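Open day at the Vimbridge recycling depot

We went over to Vimbridge in December for the depot's open day. The doors opened at 10 and we were there early enough to get a parking spot by the fence. Entry was free. Coffee cost extra and was fine.

The first stop was the tipping hall, seen from a walkway behind glass. Trucks come in from Sallitz and the villages along the river, and the depot handles 270 tons in a normal week. Paper is kept apart from the rest and leaves by rail. The guide spent a long time on pizza boxes – clean lids are fine, greasy bottoms go in the trash.

After that we were led upstairs past the offices and the sorting displays to a classroom, where school groups come during term.

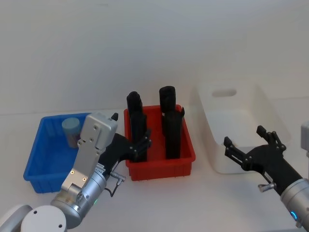
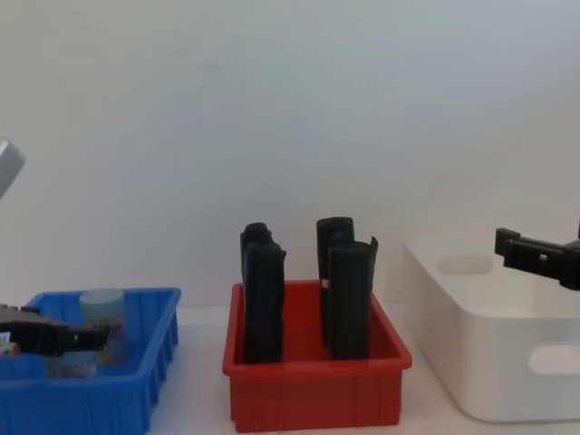 Fernandes, from the Sallitz side, asked why her street still has one collection every 14 days when Rosura gets one every week. The answer was that Rosura has its own contract, which runs for another five years, and that Sallitz would have to ask for the same terms. She said she had heard that before and would like it in writing.

The glass yard was the last stop. It is loud, and they hand out ear plugs at the gate. Brown and green glass go into separate bays, and window glass is not accepted at all.

The tour took just under two hours. Wear closed shoes, as they turn people away in sandals. There is a bus from Sallitz station, but the last one back leaves at 4:10 and the stop has no shelter.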